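Girkoso bin handling set: data card and house rules

Maintained by Glenys Pearce and Ivars Lukoševičius. Corrections go to Ivars. Praise can wait until somebody has trained on it.

What is in it

1,649 episodes of a two-armed humanoid handling parts and packages in open bins, recorded at Stumside from the robot's own head camera. Each episode carries joint positions for both arms, finger commands, the head video and a short text label. There is no force data at the fingertips. If your method needs contact forces, look elsewhere and don't try to guess them from finger commands. We tried that, and the plots looked good and meant very little.

About the word "compliant"

Earlier versions of this card said the set was "compliant with good practice." Hanne Brynjólfsdóttir asked which practice, and we had no answer, so the phrase is gone. We follow the rules below. They are ours, written after arguments, and no outside body has checked them. A safety standard for a robot cell says nothing about whether your labels are right, and we'd be wary of any dataset that hints otherwise.

Rules for recording

1. No person inside the taped area while the arms are powered. The operator keeps the stop button within reach and does not hand it to a visitor.
2. The operator calls the start and the end out loud.
3. Don't tidy the surroundings between episodes. A clean background makes nicer video and a weaker test.
4. A failed grasp stays in. Mark it failed. Do not record it again under the same number.
5. Five episodes per layout at most, then change the layout. Oluwaseun Lawal thinks two would be better, and he may be right.

Rules for labels

Labels say what the hands are touching at the marked frame. They do not say what the robot is "trying" to do. Intent labels were dropped in April, when two labelers gave opposite intents to 128 clips and both could defend their choice - that told us enough.

Use plain names. "Black part" is fine where the labeler doesn't know the part. Left and right are the robot's left and right.
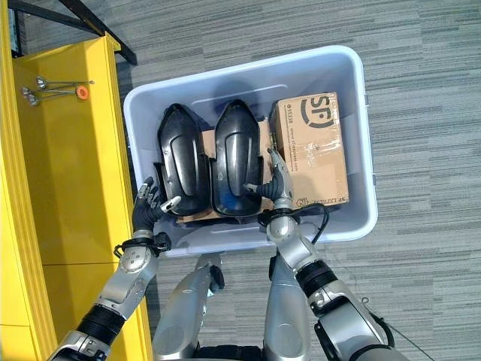
Sample frame, two-hand contact. Label: "each hand on one black part, white bin, closed box at right."

Objects outside the bin, such as spoons on a yellow surface, are left out of labels unless a hand touches them. Printing on cartons is not transcribed.

Splits

Train and test are split by layout. The Meinecke loader shuffles by episode unless told otherwise, which puts near-copies on both sides and gives you a score you should not believe. Set the split file by hand.

Known problems

Finger command timing drifts on long episodes. The right wrist log has gaps, listed in gaps.txt. Glossy parts confuse the depth estimates from Drultuvholm, so we stopped shipping them.

A second labeling pass by Amnuay Kongkaew is under way. Until it is finished, treat the "failed" flag as one person's opinion.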